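4.3 Recording a two-gripper session

This section covers demonstration recording with the Leone hand-held grippers. It assumes that both units have been calibrated (section 3) and that the Okwood logger is running on the host computer. The procedure follows the one used by Marras and Ghaffari for the transfer study, in which policies were trained on hand-held data only and then run on the arm.

1. Lay the foam board flat on the table. All episodes in a session must use the same board. A change of background partway through a session was found to lower the grasp success of the trained policy more than a change of operator did.

2. Take one gripper in each hand. Sleeves should be above the wrist. Let each cable run back along the forearm and leave enough slack for a full reach across the board.

3. Start the logger and wait for both channels to report a steady 100 Hz. If one channel reads low, stop and reseat its connector before recording.

4. Close and open each gripper once, fully. The logger uses these two extremes to scale the width signal for the session.
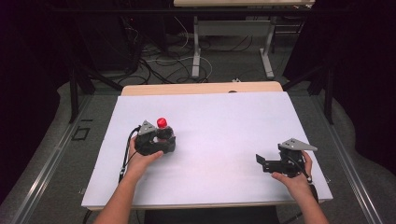 5. Record the episode. Move at an even pace and pause for a moment before each change in jaw width. Keep the idle gripper open and inside the head camera view. An idle gripper that leaves the view is logged as a tracking loss, and the episode is rejected.

6. Mark the end of the episode with the foot switch. Do not mark it by setting a gripper down – the drop appears in the data as motion.

CAUTION: Do not pull on a gripper by its cable. Keep fingertips clear of the jaws while they close.

Note: Episodes longer than 960 samples are split automatically. The second part is kept but is left out of training by default.

4.4 Single-gripper check

Run this check at the start of each session and again after every 20 episodes.

1. Put one gripper aside and hold the other with both hands over the board.

2. Place the small ball between the finger plates and close until it is held without visible bending of the plates.
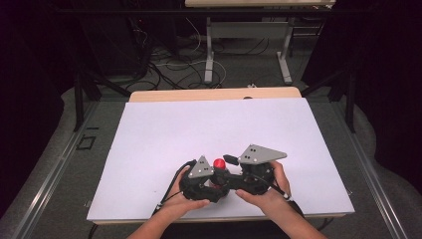
3. Hold still until the logger shows a stable width reading, then save it. Repeat with the other gripper.

4. Compare both readings with the values from section 3. A drift of more than 1 mm means that the unit must be recalibrated and the episodes recorded after the last good check discarded.

Note: In the first data set, collected at Bendunholm in December, this check was made only once per session. About 1,000 episodes were recorded, and width drift in the later ones could not be corrected afterward. Results from that set should not be compared directly with those in section 6.

For changes to the logging format, contact Serena Marras.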